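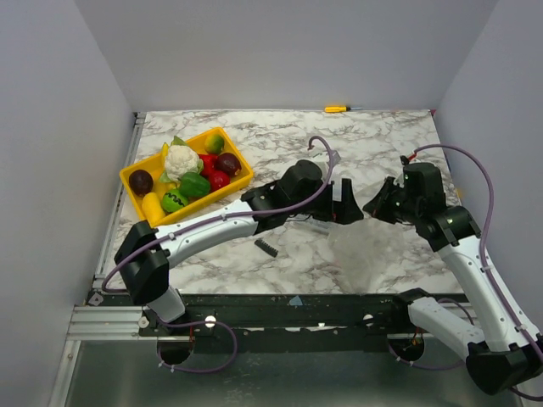 Ilda Abubakari
Responsável pelos materiais de brincar, Ludoteca Lureseo

Tempo de leitura: 6 min

Verificação de segurança: frutas e legumes de brincar, tabuleiro amarelo

Atualizado em 29/10/2026

Já me pediram esta lista tantas vezes (e eu já a mandei em tantas versões diferentes, com e sem os meus rabiscos) que resolvi passá-la a limpo de uma vez, com os comentários todos. É a que uso para o tabuleiro amarelo da mercearia, o da couve-flor. Serve também para as caixas do mercado e para a cozinha pequena, com uma ou outra adaptação. Imprimam, risquem, acrescentem. A minha está cheia de setas.

As respostas são as da minha última ronda. "Sim" é para ficar, "Rever" é para voltar a olhar na ronda seguinte e "Retirar" é mesmo caixa vermelha, sem discussões.

ANTES DE COMEÇAR

[x] Mãos lavadas e secas
Parece picuinhice, eu sei, mas com creme nas mãos não se sente uma rebarba.

[x] Superfície lisa e de cor clara
Gosto muito de tampos claros, tipo mármore, para isto. Num tampo escuro, uma ameixa ou uma beterraba quase desaparece, e uma lasquinha solta então nem se fala! Se só tiverem uma mesa escura, ponham um lençol branco por cima.

[x] Luz suficiente
Sim. Uso a do teto e mais um candeeiro de secretária, que vou rodando.

[x] Ficha do conjunto à mão
Sim. O nosso inventário de comida de brincar vai em 100 peças, espalhadas por vários tabuleiros, e sem a ficha perco-me ao fim de dez minutos.

TABULEIRO

[x] Rebordo inteiro a toda a volta
Sim. Passo o dedo devagar pela borda, por dentro e por fora, e insisto nos cantos, que é onde costumam começar as fissuras. Este é baixinho mas tem os lados levantados, e isso dá um jeitão: os redondos não vão parar ao chão cada vez que alguém lhe dá um encontrão.

[x] Assenta sem baloiçar
Sim. Pressiono um canto de cada vez. Se baloiçar, nas mãos de uma criança de dois anos vira-se.

[ ] Fundo limpo por baixo
Rever. Ninguém se lembra do lado de baixo, eu incluída. Tinha um resto de autocolante colado que não saiu à primeira e deixei-o de molho.

[x] Peso cheio adequado
Sim. Pego nele com uma mão só, com tudo lá dentro. Se me custa a mim, custa-lhes a eles. Quando o tabuleiro vem muito carregado, prefiro dividir as peças por dois.

PEÇAS REDONDAS E PEQUENAS

É a parte que me tira o sono, por isso vem antes das outras.

[x] Todas passam no teste do cilindro
Sim. Temos um cilindro de ensaio da Hunico guardado na gaveta de cima. Se a peça couber inteira lá dentro, não fica na sala dos mais novos, seja ela bonita ou feia. O limão verde-amarelado é o primeiro que experimento, por ser pequeno. A bola verde com o risco preto ondulado (a "melancia bebé", cá em casa) também vai ao cilindro em todas as rondas, mesmo que eu já saiba a resposta de cor.

[x] Nada se solta ao puxar
Sim. Puxo com firmeza, torço um bocadinho, torno a puxar. Pés, folhas, cabinhos, tudo o que estiver espetado ou colado. Não é para arrancar à bruta, é para fazer a força que faz uma criança decidida.

[ ] Costuras fechadas
Rever. Nas peças feitas em duas metades, aperto dos dois lados da junta e vejo se abre. Houve uma de um tabuleiro antigo que fez um estalido suspeito e ficou marcada com fita até à próxima.

[x] Frutos escuros vistos à luz do candeeiro
Sim. Aqueles roxo-avermelhados enganam imenso, porque a sujidade e os riscos não se notam. Viro-os todos, contra a luz, um por um. Ainda hoje não sei se são ameixas ou beterrabas, e os miúdos mudam de opinião conforme a receita.

COUVE-FLOR, PIMENTO E COMPANHIA

[x] Relevos sem sujidade agarrada
Sim. A couve-flor é a minha preferida e também a que dá mais trabalho! Aqueles altos todos guardam tudo. Uma escova de dentes macia resolve, com água morna e uma gota de detergente neutro, e insistir bem entre a cabeça e as folhas.

[x] Folhas sem pontas cortantes
Sim. Dobro ligeiramente e passo a ponta do dedo na borda. Se arranhar a minha pele, sai.

[x] Brilho uniforme, sem tinta a lascar
Sim. O pimento verde e o tomate são os mais fáceis de ver, de tão lustrosos. Uma falha no brilho costuma ser o começo de uma lasca. Passo também um pano branco húmido e vejo se vem cor. Se vier, retiro logo, que aquilo vai tudo à boca, mais cedo ou mais tarde.

[x] Peças compridas sem vergar nem rachar
Sim. A amarela, que uns juram que é banana e outros que é milho, é boa para bater na mesa e portanto sofre. Procuro riscos esbranquiçados a meio.

[x] Sem cheiro estranho
Sim. Cheirar mesmo, de perto. Mofo significa água lá dentro, e água lá dentro significa caixa vermelha.

LIMPEZA E ARRUMAÇÃO

[x] Lavagem feita e peças bem secas
Sim. Deixo secar afastadas umas das outras, num pano, e só voltam ao tabuleiro no dia seguinte. Empilhadas não secam.

[x] Produto adequado
Sim. Detergente neutro da loja Priltwood, diluído, e enxaguar muito bem. Gasto uma garrafa de 200 ml entre rondas, por isso compro sempre duas.

[ ] Local de arrumação abaixo da altura dos ombros das crianças
Rever. Na sala grande está bem. Na pequena, a prateleira continua fixada a 100 cm do chão e é alta demais para os mais pequenos, que se põem em bicos de pés e puxam o tabuleiro pela borda. Já pedi para a baixarem em março e volto a pedir agora, com todo o carinho.

[x] Caixa vermelha fora do alcance
Sim. Fechada e no armário dos materiais. Uma peça retirada que volta à brincadeira por engano é pior do que uma que não vimos.

NOTAS SOLTAS

Perguntaram-me se vale a pena fazer isto em peças novas. Vale, e eu faço antes de as crianças lhes porem os olhos em cima, porque depois já não há coragem para tirar nada.

Outra coisa: peças parecidas não contam como verificadas por simpatia. Se há dois frutos escuros quase iguais, são duas verificações. Caí nessa uma vez e o segundo tinha uma racha na base.

Se usarem esta lista noutro sítio, digam-me o que mudaram! Ando à procura de uma maneira melhor de marcar as peças "Rever" sem ser com fita, que deixa cola e depois tenho de a limpar.

Este sítio utiliza cookies para melhorar a sua experiência. Ao continuar a navegar, aceita a sua utilização. Aceitar | Definições

© Ludoteca Lureseo | Contacto | Voltar ao topo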